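Astadbridge Small Rooms: Papers, Floors and Fittings

README, last updated 20/03/2026

Welcome! This is the set of notes and pictures that goes with the Astadbridge small rooms, a growing pile of miniature interiors put together from patterned papers, printed floors, wire baskets and bits of tableware. If you like scalloped edges and silly wallpaper, you are in the right place.

What's in the folder

There are 957 pictures in this release, spread over 16 room designs. Each design has its own sub-folder, named after the wallpaper (mushroom-fence, lemon-stripe, night-garden and so on). Inside you'll find the pictures, a short text file called room.txt, and a list of the loose items used in that room.

The loose items are mostly plates, cups and small dishes. We swap them about a lot, so the same plate may pop up in three or four designs. Its name stays the same everywhere, which makes it easy to search for.

Room notes: mushroom-fence

My favourite, and the one most people ask about. Light blue paper with white polka dots, spotted mushrooms on all the walls, a white picket fence along the bottom and a pink scalloped awning across the top. The floor is a grey marble pattern, and I love how calm it is next to all that pink and red. Two wire mesh baskets hang on the walls, a black one at the back and a white one on the left. The red flower-shaped plate is the star of the floor, and its petal edges go so well with the awning! 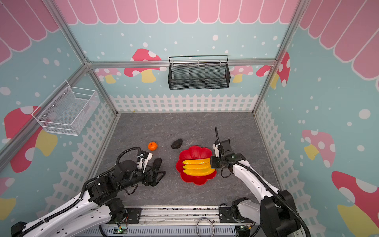
How the items are named

Names go colour first, then shape, then thing: red-flower-plate, white-mesh-basket, black-mesh-basket. Everything is lower case with hyphens. If an item has two colours, the bigger area wins. Mushrooms, fences and awnings printed on the paper are listed under "pattern" in room.txt and never under "items", so a search for items won't bring up wallpaper.

Words we use for walls

Back, left and right, always as seen when looking into the room. Anything on the aluminium bars is filed under the wall it hangs against.

Known gaps

- lemon-stripe has only 30 pictures, the fewest of any design.
- 40 pictures in night-garden still have the old item names (plate1, plate2). A fix is on the way.
- Pinks and reds can look closer together on some screens than they do in person. Check room.txt if the exact shade matters to you.

Getting the files

The full set is on Wastport under the project name Kioko. Download the whole thing or just the sub-folder you fancy. The folder called Cirkance holds the earlier paper tests, with bare walls and no baskets. It's well worth a rummage if you enjoy patterns.

What's next

A seaside design is planned for September, with a striped awning and (fingers crossed) a shell-shaped dish. Spelling fixes and better names for odd little dishes are very welcome. Please put the room name at the start of your message.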